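Do More Demonstrations Help? Sorting Tabletop Clutter with a Hand-Held Gripper

Project report, Robotics Practicum
Submitted October 4, 2021

1. What we set out to check

The Jevia handout we were given at the start of term says that a policy trained on 200 demonstrations is "good enough for household objects." We didn't believe it. The handout doesn't say which objects, how messy the table was, or what counted as a success. Our group decided to collect our own set and see how far the claim holds on a table that nobody had tidied for the robot's benefit.

2. Setup

We used the Kpodo hand-held grippers from the lab shelf and the Enex software for syncing and trimming. The task is dull on purpose: pick up one object, move it, let go. We wrote down a list of objects before we began and agreed not to drop any that turned out to be annoying.

We recorded 213 demonstrations. After trimming, 27 had to be thrown out, most of them for lost tracking when the gripper was turned too fast. That puts us under the number in the handout, and we would like to know whether the handout counts before or after trimming. Our guess is before.

3. Problems during collection

Tracking suffered most on the plain green cloth. With few objects near the gripper there isn't much for the software to hold on to, and the path jumps. Adding clutter helped the tracking and made the grasping harder, so we can't say which change moved our numbers.

Round things were worse than we expected. Tubes and cans roll when one pad touches before the other, and a person corrects for that without thinking. The correction ends up in the data as a small wobble. Whether a policy learns anything useful from a wobble is an open question, and the handout skips it.

We also got better at it. The late demonstrations are smoother than the early ones - which is nice for us and bad for the comparison, as the early batch and the late batch are not the same kind of data.

4. The table and a grasp
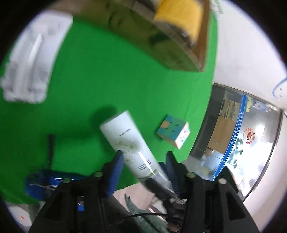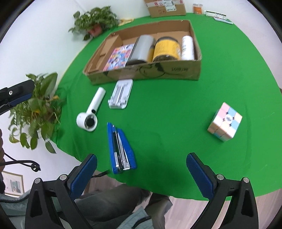 The green cloth and the puzzle cube are in both views; the white tube is held between the pads in the first.

5. Results so far

We trained on the trimmed set and ran 5 trials per object. Boxy items did fairly well. The cans and tubes did badly, and the stapler failed every time. Five trials is too few to put a percentage on, so we have left percentages out, even though the report template has a column for them.

6. What we would change

Fix the speed of the hand movement before recording, maybe with a metronome. Mix early and late recordings from each person. Run more trials on fewer objects. We have the grippers again in November and plan to repeat the round objects first - until then we would treat the 200 figure as advertising.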